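I have now spent most of November teaching an arm to tidy up markers, a skill I have never shown at my own desk. Kirsty Hollis set me up with the simulator before she left for Lodport, along with a two-handed controller and a note that said "be patient with the wrist." I assumed she meant mine.

The job sounds like nothing. You drive the arm over, pick up a marker, put it in the holder, go back for the next. Every run gets saved, and later the policy we call Brindum tries to do what I did. My first usable run took 50 minutes to get, most of it spent pushing the blue-capped ones in circles like a cat.
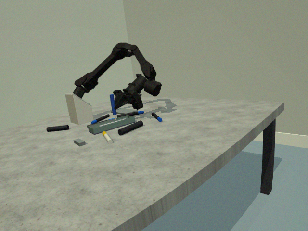 Do you have to throw out a run when you fumble a grasp?

Keep it if you recovered cleanly, because a policy that has only seen perfect pickups has no idea what to do after a bad one. Bin it if you gave up, or if you sat there for ages deciding.

I do a lot of deciding. Shirley Treloar went through my Tuesday batch and found one where the gripper hovers for around 60 seconds and then goes home. She renamed the file "existential" and moved it to the reject folder, where it has company.

What has helped is picking an order and sticking to it. If I go left to right on one run and then grab whatever looks easy on the next, Brindum splits the difference and reaches for the bare tabletop between two markers. I also slow down for the last bit of the descent now – the shadow on the table is a better guide to height than my own judgment.

Run 1107 was lovely, by the way. I had the recorder paused.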